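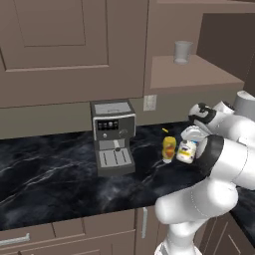
I've owned the Dunero hand grinder for a little over ten months now, which feels long enough to say something useful about it. The short version is that I love it. The longer version has a couple of complaints in it, so keep reading if you're thinking of buying one.

A bit of background first. I'm a two-cups-before-work person, mostly pour-over, with an afternoon espresso when I have the patience for it (not often). For years I used a cheap blade grinder that turned beans into a mix of gravel and dust, and I told myself I couldn't taste the difference. Then my friend Ingvar Bach made me a cup at his place with the same beans I had at home, and I sulked about it the whole drive back.

The Dunero is a conical burr grinder with a folding crank and a 34 gram hopper. That's plenty for a big pour-over, and nearly double what I need for my morning cup. It's heavy for its size and fits my hand well, although my hands are pretty large. My wife finds the body a little thick and grips it lower down, where there's a rubber band around it, and she says that helps.

Grinding is so much easier than I expected! A dose for one mug takes me under a minute at a medium setting, and the crank turns smoothly the whole way through, with none of the jerking I remember from the wooden box mill my parents had. Light roasts are more work. I had a bag of very light Ethiopian beans from Motudlow in October (wonderful stuff, all peach and black tea) and I could really feel those in my forearm by the end of the week. With medium and dark roasts you barely notice.

And it's quiet. I get up at 5:30 and our bedroom shares a wall with the kitchen, so this matters more to me than almost anything else. The sound is a low crunch that stops at the door. The blade grinder used to wake the dog.

The adjustment dial is under the hopper, on the outside, and it clicks. I can't say enough good things about the clicks. They're firm and evenly spaced and you can count them in the dark. I use 22 for my pour-over, 27 when I make a French press for company, and down in the single digits for espresso. Going back and forth between brewing methods used to be the thing I dreaded with other people's grinders, where you unscrew half the machine and lose your place. With this one I write the number on the coffee bag in marker and I'm done.

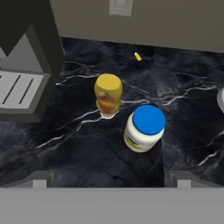

Static is the first complaint. On dry winter days the grounds cling to the inside of the catch cup and a good pinch of them end up on the counter when I unscrew it. The fix is the one everybody uses, a drop of water stirred through the beans before they go in. I do it with the handle of a teaspoon. It works very well, but I'd still like a cup that didn't need it, and the Hirkon I borrowed for a couple of weeks last year was better in this respect.

While I'm on the Hirkon, since people always ask: it's a nice grinder too, lighter and a good deal cheaper, and if you only ever make French press I'd say get that one and spend the difference on beans. For espresso I couldn't get it fine enough. The steps are too far apart down at that end, so one click choked the basket and the next gave me a shot in twelve seconds. The Dunero has enough steps down there to land where you want.

Second complaint, cleaning. The burrs come out without tools, great, but there's a tiny spring washer that comes out with them and it's the same color as the inside of the body. I've dropped it in the sink once already. Do this over a towel. The brush in the box is too stiff and sheds bristles, and I switched to a soft paintbrush after the first month. I clean mine every couple of weeks and it goes back together in five minutes or so.

I did have one question for the maker, about a faint squeak that started in the spring. I wrote to them and got an answer the same afternoon from a Steinar Thoroddsen, who asked for a short recording and then mailed me a new bearing at no charge. Swapping it was simple and the squeak hasn't come back.

As for the coffee itself, my cups are cleaner and sweeter than they've ever been. The house blend from Arnardóttir, which I'd been buying for years and thought I knew, has an orange peel thing going on that I had never once tasted at home. I called Ingvar about it. He was very patient with me.

Would I buy it again? Yes, tomorrow, though I'd get the version with the darker handle, because the pale one shows coffee oil after a few weeks and doesn't wipe completely clean.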